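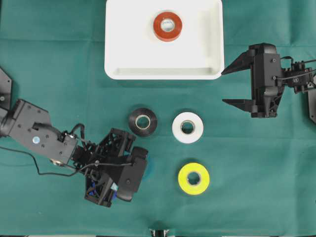
Four rolls of tape, one of them in the tray.

2023-04-08

So my bike went missing from outside the station at Grendgate, and I've now had my first proper dealings with the police since I was a teenager (lost purse, handed in, all very dull).

I rang 101 and sat on hold for 95 minutes. I did the ironing, I ate a sandwich, I learnt the hold music by heart. When I did get through, the woman was lovely and gave me a crime number in no time — she even asked about the stickers on the mudguard, which cheered me up a bit. Frame number? Hadn't a clue. It was on the receipt from Holroyd Cycles, which I found two days later inside a cookbook.

The lock was still there, cut clean through. It cost me nine quid, so I suppose I got what I paid for!

Howard Pearce from the Mison Road neighbourhood watch popped round after I moaned on the group page. He says 7 bikes have gone from those same racks since August, and the camera over the ticket office points at the car park. He's written to the station twice. I said I'd sign the next letter.

Anyway, if anyone spots a dark green ladies' bike with a wicker basket and a very squeaky back brake, please shout. I'm on the bus till then, and the bus is never on time.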